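Seo-ah Yoo answers the first question before I have sat down. Yes, she says, you really can have a mock grocery aisle set up in an afternoon, and yes, she would buy the Vestell kit again.

Yoo runs the training floor at Sastcombe, where store-picking robots learn the dull, fiddly business of filling a customer's order. She has had the kit since July. It comes as a set of task cards, a floor layout guide, a tape plan and the scheduling software that ties them together. You bring your own shelves, baskets and produce.

"I was ready to hate it," she says. "We'd built our own practice shop twice and both times it took weeks. You'd move a table and everything you had written down was wrong. With this one you tape your squares, you pick a card, and you go. My first run was the same day the box came. I called Woo-jin over just to show him!"

Woo-jin Cho, her colleague on the software side, was slower to come around. His trouble was with the cards, which he found too simple at first. "Put a cucumber in the basket. Okay, great," he says. "Then I looked at how they build on each other. Card 20 is a whole order with a swap in it, when the shopper changes their mind halfway. I wouldn't have thought to write that one."

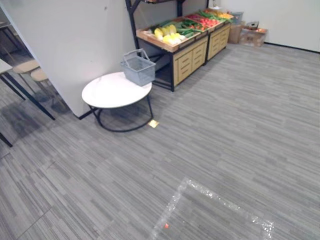

What Yoo likes best is how little the layout asks for. A round side table will do for a packing station. A plain shopping basket is fine, and the guide even says to use the kind with a folding handle, as handles are where a lot of pickers get into trouble. Tape on the carpet tells everyone where a run starts.

"People come in expecting a lab," she says. "And then it's a produce stand and a basket, and they get it right away. They start telling me how they shop."

The kit costs 3,000 dollars for a single site, with a year of new cards included. Cho has logged 610 runs with it so far and says the software lost his notes on one of them, early on, before an update. He would like a better search. Yoo would like thicker cards ("ours are already going soft at the corners") and a second tape plan for narrow rooms. She wrote to Vestell about that one and got a reply from Ha-rang Ham in support, who sent her a hand-drawn version the next morning. It worked, so she's still using it.

They did compare it with Druvov's package, which has a nicer screen and a much longer setup. "It's good, it's just a lot," Cho says. "I counted 27 steps before you could pick anything up."

Yoo is already planning a bakery section. She has the cards for it spread over her desk, and she wants me to see the one with the paper bags.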